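Laundry basket

A laundry basket is an open container for carrying or holding clothes before or after washing. The name covers objects with little in common beyond their use, from tall lidded hampers to shallow trays, and attempts to define it more tightly have not been convincing.

Materials
Wicker was long the usual choice and is still sold on the strength of its looks, although it snags knitwear. Moulded plastic is cheaper and easier to wipe down. Most plastic baskets have pierced walls. Makers commonly say that the holes let damp clothes "breathe", a claim usually repeated without any test behind it. Holes also save material, which may be the better explanation.

Capacity
Volumes are given in litres, and a 40-litre basket is often described as holding a family's wash. The figure is measured to the rim with the basket empty and says little about folded clothes, which trap air between layers. A household survey in Gandport, covering 2723 homes, reported that 56 per cent of baskets were "regularly overfilled". The term was left to the respondents to interpret.

Folding and storage
Folded clothes are often left in the basket and never reach a drawer. Advice writers treat this as a fault, on slender grounds.
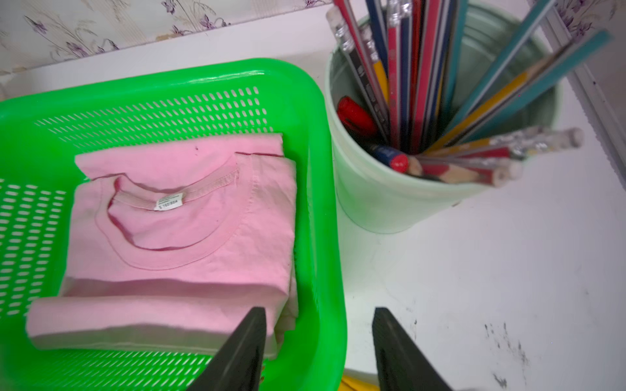

The flat rectangular fold, with the collar uppermost, is recommended for T-shirts in most household manuals. Ashok Maurya, in a pamphlet printed in Birine, claimed that it cut creasing by half. He gave no method, and nearly 400 copies were sold before the figure was dropped from later printings. Soft cotton tends to crease along the fold whichever pattern is used.

See also: Clothes airer; Hamper; Linen cupboard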